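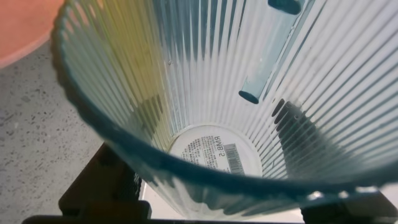 11/04/2026

Iced Tea Season Is Over and I Am Not Ready

Well, the weather turned on us. I had every intention of writing about the bake table this month, and then I opened my pantry and found three half-used bags of loose tea from the summer staring back at me, so tea it is. Sorry, bakers! Your turn is coming.

For those of you who only moved to Brirnbridge lately, a bit of background. Every September the Gakgate street supper finishes off the warm weather, and I've been in charge of the cold drinks for nine years now. This year we poured 236 cups before the urn ran dry, which beat our old number by 24, and I went home with sticky elbows and a very good mood. A lot of you stopped me to ask how I make the black tea so it doesn't go bitter, and I promised I'd put it in the newsletter. Then I lost the card I'd written it on. Then I found it in a coat.

So, the big thing is that I don't use hot water at all. Cold water, loose tea, a big lidded jug, into the fridge overnight and strained in the morning. I go by handfuls at home, but for the supper I measured, and it came out to 2 heaping tablespoons for each quart. If you like it strong go up a little, but taste it first, since it'll seem weak straight out of the jug and then wake up once it loses a bit of the chill. (My sister-in-law disagrees with all of this and makes hers boiling with a pinch of baking soda. Hers is good too. I'm not telling her.)

Sugar doesn't want to melt in cold tea, so make a syrup. Equal parts sugar and water, warm it until it goes clear, let it cool, keep it in a jar. I put strips of lemon peel in mine while it's warm and fish them out later. Orange works, and I tried grapefruit once and it was awful, like drinking a candle.

The pinkish one that everybody liked was Bakilana, the hibiscus blend from the bulk shelf at Lumum. It's tart! Really tart. It needs more syrup than you'd think, and a mashed strawberry or two if there are any left in your freezer. It also stains, so please learn from my good tablecloth. I've been drinking it warm this past week with honey and a slice of ginger and I think I may like it better that way, so maybe I'm readier for the cold months than I let on.

A few people asked about ice. I freeze leftover tea in muffin tins and use those, so the pitcher doesn't go watery by the time dessert comes out. They take forever to freeze and they take up the whole shelf, so do it a couple of days ahead and move the peas.

If you have a favorite warm drink for the winter potluck, drop a note in the box by the Gakgate side door or just catch me on the sidewalk. I'd love something with apples in it, and something for the kids that isn't cocoa from a packet. Also, I still have a green lidded jug here that isn't mine, with a chip in the handle. It's a very nice jug and I'm getting attached to it, so come soon.

Bake table next month, I mean it this time.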